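Snail and Slug Exclusion Checklist – Skikport Propagation House
Completed by: Shalini Bansal. Round started 7:40 a.m., May. 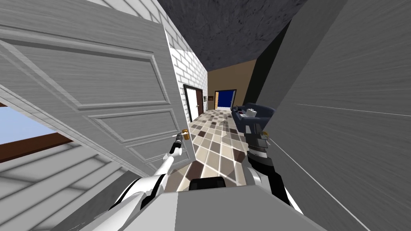 Item 1, doors. White paneled door with brass knob, open.

1. Doors and thresholds
Sweep contacts sill along full width: FAIL
Comment: Gap at hinge side on the potting room door. Fit new brush strip, 1000 mm, and trim to suit.

2. Copper barrier tape, bench legs
Tape continuous, ends overlapped: PASS
Tape free of soil and algae: FAIL
Comment: Benches on the Tomar side are dirty. Wipe with vinegar and recheck. Foliage from the hosta trays hangs past the tape – move trays inward.

3. Bait stations
Lids closed, labels legible: PASS
Product on record: iron phosphate pellets only
Comment: Station 41 empty. Refilled during round. Pellets were clumped in the Hurkska row, probably from the overhead line.

4. Refuges
No boards, stacked pots or wet cardboard on floor: FAIL
Comment: Pot stacks behind the mist bench. Egg cluster found under the lowest pot, bagged and removed.

5. Incoming stock
Root balls and pot rims checked before benching: PASS
Comment: Basaven delivery, 200 liners. Slime trails on two trays. Both held in quarantine until the next round.

6. Irrigation
Watering finished before noon: PASS
Floor drains clear: N/A, drain cover locked

Open actions: items 1, 2, 4. Recheck the bench tape after dark with a flashlight.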